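House Rules for Setting a Table
How a hand-held gripper program wrote down what counts as good work

By the features desk
June
7 minute read

Four views from table work with hand-held grippers, where people record everyday tasks so that robots can learn them.
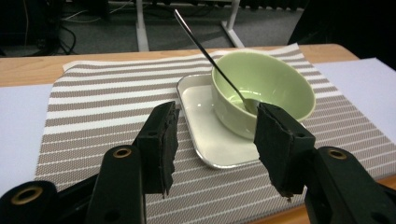
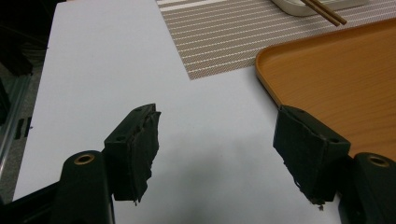
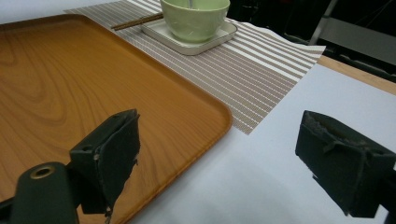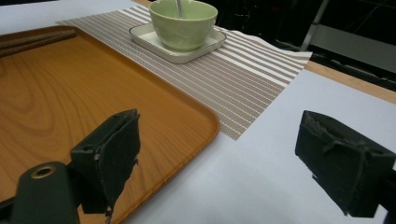

The dishes differ in position from one view to the next. The two black fingers are in all of them.

ETMONT, June. The rule book at Munari is 19 pages long, and the first page is about placemats. It says a mat should be laid before anything goes on it, that it may sit at an angle, and that an operator should leave it alone if a corner lifts during the task. A lifted corner is a normal thing on a real table, the page says, and a robot will meet one sooner or later.

Munari collects recordings of household tasks. Its operators hold a gripper in each hand and use the fingers to do what a robot would do with its own: pick up a bowl, lay chopsticks down, push a tray over a few inches. The recordings go to groups that train robot arms. For its first year the company had no written rules to speak of. Operators learned by watching whoever was at the next table, and the habits at one table were not the habits at another.

The trouble showed up when recordings were pooled. One operator always put the bowl down and then straightened it. Another never straightened anything. A third set the spoon in the bowl before carrying it, and a fourth added the spoon at the end. All of these are fine ways to set a table. Mixed together under one task name, with no notes, they were hard to use. A training group in Steltley sent back 130 recordings from one batch with the same comment on each: task unclear.

The rule book came out of that batch. It has been rewritten 4 times, and the current version is stricter in some places and much looser in others than the one it started as.

What the rules cover

Most of the book deals with the start and the finish of a task. Every task card has a plain sentence for each. For a place setting, the finish sentence might read: "The dish is on the placemat, the bowl is on the dish, the spoon is in the bowl." It doesn't say where on the placemat. It doesn't say the dish has to be square to the mat. Early versions did, and operators spent so long nudging dishes into line that the nudging became the largest part of the recording.

Start positions are handled the opposite way. The book asks for variety and tells operators how to get it. Move the tray. Turn the mat. Put the chopsticks on the dish one time and beside it the next. A robot trained on a table that always starts the same way tends to reach for where the bowl used to be, so operators are told to change at least 2 things between one recording and the next and to note which ones they changed.

The notes are short. Munari tried a long form with boxes for lighting, surface, object color and more, and the boxes were filled in carelessly by midafternoon. The form now fits on half a sheet of paper.

Handling comes next. Fingers should close on an object from both sides before it is lifted. Dragging is allowed when the task card says "move" and is not allowed when it says "place." Ceramic goes down before the fingers open, which sounds obvious and was one of the most common faults in the first year. If something drops, the recording is kept and marked. Operators used to delete drops out of embarrassment, and the training groups wanted them.

Thin objects have a page of their own. Chopsticks are the hardest thing on the table for two wide fingers, and a spoon handle is not much better. The book says to take a spoon by the upper part of the handle, to let it lean in the bowl at whatever angle it finds, and to stop there. For chopsticks it allows either one at a time or the pair together, as long as the card says which.

The page on pads

The rule that brings the most argument concerns finger pads. The soft material on the inner face of a gripper finger takes all the wear. It rubs on tray rims and table edges, and after enough hours it frays and starts to hang in shreds. The question is when to change it.

One view inside the company was that pads should be changed on a schedule, so that every recording is made with the same grip. The other was that robots in use will have worn pads too, and that a bit of fray does no harm. The book settles on a test. The operator closes the fingers on a plain bowl, lifts it, and holds it for a slow count of ten. If the bowl slips, the pads are replaced before the next recording. If it holds, work goes on, whatever the pads look like.

Zarei, which runs a similar program and has shared rules with Munari, does it on a schedule and sees the test as too easy to skip. Its rule book has a line for the pad change in the daily log, with initials. Munari has borrowed the line for the log and kept the test.

Both companies agree on loose bits. Shreds that could drop onto the table should be trimmed at the start of a shift. A scrap of foam on a white tabletop is one more object in view, and a training group will ask what it is.

The table and what is behind it

Surfaces get less attention than a visitor might expect. Operators may work on bare wood or on a white covering, and paper is fine so long as it stays put. The book asks that objects on the table belong to the task or be listed as extras. An unused tray is an extra and a useful one. A robot that can set a bowl on a dish with a tray in the way has learned more than one that has only worked on a clear table.

Backgrounds are left alone. Cables and furniture can stay where they are, provided no one can trip over them. An early draft called for plain screens behind each table. The screens were dropped after the Steltley group reported that its arms did badly in ordinary rooms, where there is always something behind the table.

Anything that could identify a person is another matter. Mail, screens with text on them, family photographs and name badges have to be out of the room before recording starts, and the check is done by a second person. This is the one rule in the book with no exceptions listed.

Hours and hands

The section on operators is short and was the last to be written. Holding a gripper in each hand is tiring in the wrists and the base of the thumb, and tired people set tables badly. The book sets a break every half hour and tells operators to put the grippers down on the bench during it instead of resting them in the lap. Table height is adjusted for each person. A task that goes wrong several times in a row is swapped for a different one, and the card goes back to whoever wrote it, on the view that the card is more often at fault than the hands.

Pay was changed at the same time. Operators had been paid by the recording, which rewarded speed, and speed is visible in the work: fingers opening early, bowls landing on the rim of a dish. They are now paid by the hour. The number of recordings per shift went down. The number sent back went down further.

Still unsettled

A fifth version is being drafted. It will deal with two people working at one table, which the present book doesn't mention, and with left-handed operators, who have so far been told to do the tasks whichever way suits them. The Steltley group would like handedness written on the note sheet. Munari is willing, if something else comes off the sheet to make room.

There is also the question of who else should follow the book. Munari and Zarei would both like a shared set of rules so that recordings from different places can be used side by side. They have agreed on the wording for start and finish sentences and on marking drops. The pad test is still under discussion.

Contact the editors | Copyright, all rights reserved | Back to top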